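To: garment-handling list
From: Equipment Planning Office, Grullow
Subject: Re: Capital request for second handling station, and the question of spare fingers

Members of the list,

The Equipment Planning Office has received several replies to the draft budget circulated on Monday. Most were short and have been answered individually. The message quoted below raises points that affect all sites, and the Office is therefore replying to the full list.

> We at the Priston site have read the draft and have three concerns.
>
> First, the draft asks for a second arm but allows only one set of gripper
> fingers for it. Our experience with the first station is that fingers are
> the part we most often want to change, and we do not see how one set can
> cover both shirts and trousers with belts.
>
> Second, the figure of 2327 for fingers, pads and fasteners is given
> without saying whether it is a yearly amount or a one-time purchase. If it
> is yearly, we can live with it. If it is one-time, we would like to know
> what happens in the second year.
>
> Third, we understood that accessories (belts, ties, straps) were to be
> left out of the trial until folding was settled. The draft now lists them.
> Has this changed, and if so, who asked for it?
>
> We support the request in general and would not want these questions to
> delay it past July.
>
> Equipment contact, Priston

The Office thanks the Priston site for a careful reading. The points are taken in the order in which they were raised.

On the number of finger sets. The draft was written on the assumption that the second arm would share spares with the first. The two stations use the same mounting pattern, and a set held in the tool room could be fitted to either. Priston is correct that this fails if both stations need a change on the same day. The revised draft will list two sets for the new arm, one to be mounted and one to be held. The additional cost is 232, which the Office proposes to take from the line for floor marking and signs. That line was set before it was known that the existing markings at Grullow could be kept.

Sites should note that the Office is not requesting a different type of finger for trousers. Both suppliers were asked about this. Holtora offers a narrower finger as a catalog item. Pitkänen would make one to order, with a delivery time that would take us well past the date on which the funds must be committed. In either case the Office would prefer to see results with the standard finger first. Sites that have reason to disagree are asked to say so in writing and to name the garments they have in mind.

On the figure of 2327. This is a yearly amount. The wording in the draft was unclear and will be corrected. It covers replacement pads, fasteners and the small parts that are discarded whenever a finger is taken off. It does not cover damage to the arm itself or to the wrist, which falls under the service agreement. The service agreement is a separate line and carries a ceiling of 2000 per station. Anything above the ceiling requires approval from this Office before the work is ordered, and sites are reminded that an invoice received without such approval will be charged to the site.

The line for wrist camera cables has been questioned privately by two sites. It will remain. These cables are purchased in packs of 30, shared across all sites, and the Office sees no advantage in smaller orders. Any site holding unopened stock should report it before the revised draft is issued, so that the quantity can be adjusted.

On accessories. The plan has changed. The original schedule placed belts and similar items after folding, in the second half of the trial. The sorting group pointed out that trousers frequently arrive with the belt still in the loops, and that a station which cannot deal with the belt must set the garment aside for a person to finish. A budget that leaves this out would understate the hand labor needed at each station. The Office accepted the argument and moved belts forward. Ties and straps remain where they were, and their appearance in the draft was an error in copying the parts list. They will be removed.

Two views of the belt work at Grullow follow. 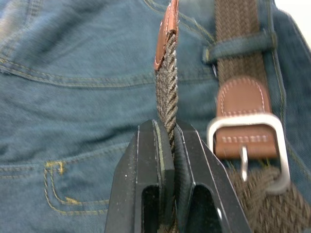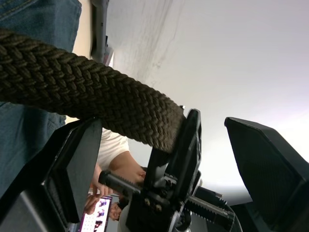 The choice between the Holtora and Pitkänen proposals should be made with such garments in mind, and sites are asked to weigh the two offers on that basis as well as on price. The Holtora proposal is the lower of the two and includes installation. The Pitkänen proposal includes a longer training period and a loan unit during repairs. Neither supplier's standard test includes a belt of any kind; both use flat cloth squares and a plain shirt. In the first view, the fingers have closed on the narrow free end of a braided belt, near its leather tip, while the main run of the belt passes under a loop of the jeans just to the right. A flat cloth square tells us very little about a grip of that sort, with a second length of the same material so close by. The Office will therefore ask both suppliers to repeat their demonstration with a pair of jeans and a belt supplied by us, and will hold the order until both have replied — a short delay, but one that can be absorbed within the present schedule.

Sites that wish to contribute garments for the demonstration may do so. Please send items that are clean and that need not be returned. Belts with a plain buckle are preferred for the first round. A written list should accompany each parcel.

The following changes will appear in the revised draft:

Finger sets for the second arm: two in place of one, with 232 moved from floor marking and signs.
Fingers, pads and fasteners: 2327, marked as yearly.
Service agreement: unchanged, with the 2000 ceiling stated per station.
Cables: unchanged, subject to stock reports.
Accessories: belts kept, ties and straps removed.

One matter is still open. The draft does not say which site will receive the second station. Grullow has the floor space and the existing air and power connections. Priston has the larger volume of trousers and has offered to clear a bay at its own expense. The Office has not reached a view and will not do so until the supplier has been chosen, as the Holtora unit needs a wider clear area on one side than the Pitkänen unit does. Priston is asked to confirm the width of the bay, measured from the column and not from the wall.

Replies should be sent to the full list where they concern cost or placement, and to the Office alone where they concern stock. The request will go forward in July as planned.

Equipment Planning Office
Grullow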